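Teaching by Remote Control: Notes on Bags, Zippers and Soft Goods
Speaker notes, 14th February
Tegwen Mathias, Prodton

Slide 1. Title
Leave up while people sit down. Mention that questions go at the end, except for questions about units or terms, which can come any time.

Slide 2. Scope
The talk covers one kind of teaching: an operator drives two arms with a pair of leader arms, and the follower arms copy the joint angles. We record the joints, the gripper widths and the wrist cameras. Guiding the arm by hand comes up on slide 5 and then drops out.
I will not cover training in any depth. Morgan has the slot after lunch for that. If someone asks about network size, send them there.

Slide 3. The task set
The set is called Allalero. It has 3,236 recorded episodes, of which 364 are zipper tasks on soft bags. The rest are folding, sorting and putting things into boxes.
Zipper episodes were rejected at a higher rate than anything else. Say this early. People tend to assume the cloth folding was worse.
Define an episode: starts when the operator presses the pedal, ends when the operator presses it again. Resets are not recorded.

Slide 4. Why a zipper is awkward
A zipper on a hard case is a line in space. On a fabric bag the line moves when the bag moves, and the bag moves whenever either arm touches it. The path has to be found again after each grasp.
One arm holds the bag and the other works the zipper. New operators put all of their attention on the arm working the zipper and let the holding arm sit still. The fabric then bunches ahead of the slider, the slider stops, and the operator pulls harder. Stop the recording at that point. A policy trained on hard pulls will repeat hard pulls.

Slide 5. Hand guiding, briefly
We tried it first. The operator stood between the arms and moved each one directly. Two problems. The operator's hands were in the wrist views, which is a problem if the policy is going to see those views without hands in them. Also, one person cannot comfortably guide two arms through a pull and a hold at once.
It is still good for teaching a fixed pose, such as a start position. We use it for that.

Slide 6. Holding
The holding grasp should take up a fold of fabric, near the zipper but clear of the tape. If the fingers close on the tape the slider has nowhere to go. If they are too far from it, the cloth between fingers and zipper stretches and the opening drifts.
Operators were told to pinch, lift slightly, wait for the bag to settle, and then start with the other arm. The wait matters. It shows up in the joint data as a flat section, and we use that section to split the episode into a hold phase and a pull phase.
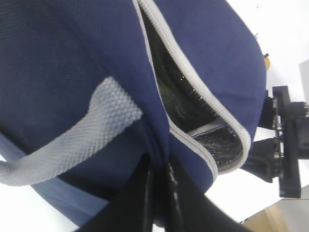
Straps get in the way more than expected. A loop of strap lying over the body will pass for a good place to grab, since it is easy to close on and it does not slip. It also does not control the bag. In the first batch, operators took the strap on almost 80 episodes, and every one had to be redone with the grasp on the body.
Dark linings are a separate matter. With a glossy black lining the depth estimate inside the opening is poor, and we turned depth off for these tasks. Color from the wrist view was enough for the operators, who mostly watch the edges of the zipper anyway.

Slide 7. What the wrist camera gives you
During a hold, the wrist view is mostly cloth. Operators complain about this in the first session and stop complaining by the third. The view is close and tilted, and the fingertips come in at the bottom. Do not move the camera to get a nicer picture. We moved one bracket partway through and lost the ability to mix the old and new batches without a correction step.
If asked: yes, there is also a fixed overhead view. It is good for finding the bag and bad for judging the pinch.

Slide 8. Speed and latency
Run the leader arms at full scale. We tested half scale, which gave smoother traces and much longer episodes, and operators lost their sense of how far the slider had gone.
Keep force feedback low or off. With the Fitura leaders we had it on for the first week. Operators leaned into it and the traces came out with a small shake near the end of each pull.

Slide 9. Rejecting episodes
Three grounds for rejection: the grasp is on the strap or the tape, the slider stops and is forced, or the bag leaves the work area. A slow episode is kept. An episode with one clean regrasp is kept, and is worth more than a perfect one, as the policy needs to see recovery.
After review we trained on 3,000 episodes across all tasks.
Label the reason when you reject. We did not do this at first and had to watch everything again.

Slide 10. Open items
Closing is harder than opening and we have fewer recordings of it.
Bags with stiff bases behave differently from bags that slump. We have not separated them in the set.
Operator handedness is not logged. It should be.

Slide 11. Questions
Backup slides: pedal wiring, joint limits, review form.
If short on time, skip slide 8.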